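Search this site
Search
Enter keywords

Gluing up a maple panel from three planks

Posted in July by Aino Hämäläinen

I get more mail about edge joints than about anything else, and I love it, because gluing up a panel is still my favourite hour in the shop. You start with skinny boards that aren't much use to anyone, and by supper you've got a slab you could roll pastry on! If you've been buying your panels ready made, please give this a go. You need clamps, glue, a sharp plane (or a decent saw blade) and a bit of patience.

This one is light maple, three planks, two seams. Maple is a good wood to learn on. It's pale, so a bad joint shows up as a dark line and you can't pretend otherwise, and it's hard enough that your edges stay crisp while you fuss over them.

Choosing and laying out the boards

Lay your planks side by side on something flat and play with them. Flip them, swap them, turn them end for end. I spend far too long on this and I'm not sorry. What you want is for the grain to carry your eye across the seam without a jump, so put plain edges next to plain edges and keep the swirly bits towards the middle of a plank. Streaks are fine. Streaks are the nice part.

People will tell you to alternate the growth rings, one up, one down. I used to be strict about it. These days I pick the faces I like and I've had no more cupping than before. If your wood has come straight in from a damp garage, though, leave it indoors for 2 weeks first and stack it with sticks between so the air gets round.

When you're happy, draw a big carpenter's triangle across all three boards in soft pencil. If the triangle goes back together, so do the boards.

Getting the edges straight

Fold the first two boards together like a closing book, clamp them in the vise and plane both edges at once. If the plane is a hair off square, the two errors cancel when you open them out again. Such a good trick. Do the same with the second seam.

Take long, full passes, and stop when you get one unbroken shaving from end to end. Then stand one board on top of the other, edge to edge, and hold a light behind. A whisker of light in the middle is all right, as the clamps will close it. Light at the ends is not, and you'll need to take a couple of short passes from the centre and try again.

Maple can tear if you go against the grain. If it starts to feel rough, turn the pair around. A very light cut helps as well, and so does a fresh edge on the iron (I always think mine is sharp enough and I'm always wrong).

The dry run

Do a full clamp-up with no glue. Yes, every time! Put two clamps underneath and one on top, snug them up, and run your fingertip over the seams. Fix whatever you feel now, while it's easy. Then open the clamps just enough to slide the boards out and leave them set at that width.

Glue

Ordinary yellow wood glue is plenty. Run a bead down one edge of each joint and spread it with a small brush or a bit of card until the whole edge is evenly covered, no dry patches. Rub the boards together a little as you bring them up, then tighten the middle clamp first and work outward. You're after a row of tiny beads along the seam. If it's pouring out you've used too much, and if nothing comes out you've been stingy.

Leave the squeeze-out until it goes rubbery, which in my shop takes half an hour, and lift it off with a scraper. Wiping it while it's wet only pushes glue into the grain, and you'll see it later as a blotch under the finish.

Leave the clamps on for 8 hours if you can stand it. I glue up after supper and take them off at breakfast — it's like getting a parcel.

Flattening and shaping

Scrape off any leftover glue before you go near it with the plane, as dried glue will nick the iron. Plane diagonally across the seams, then along the grain, and finish with sandpaper, 120 grit and then 180.

Your panel doesn't have to be a rectangle, by the way. I like one that's a bit wider at one edge and narrows towards the other. Mark the taper after the glue-up, saw just outside the line and plane down to it. Break the sharp corners with a few strokes of sandpaper and it'll feel lovely in the hand.

For a finish, wipe on thin oil, wait, wipe it all off again, and leave it overnight between coats. I stop at 3. Lay your oily rags out flat outdoors to dry, never in a heap, as they can catch fire on their own.

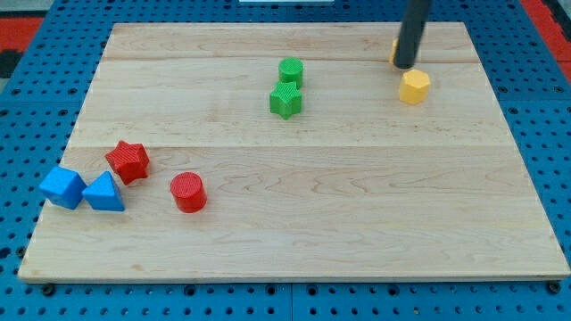

Photo: Rallmont

The seams run from side to side, and the pale grain between them still has its darker streaks and swirls. Maple warms in colour over the years, so keep an offcut in a drawer if you'd like something to compare it with.

Back to top
Contact | © Aino Hämäläinen, all rights reserved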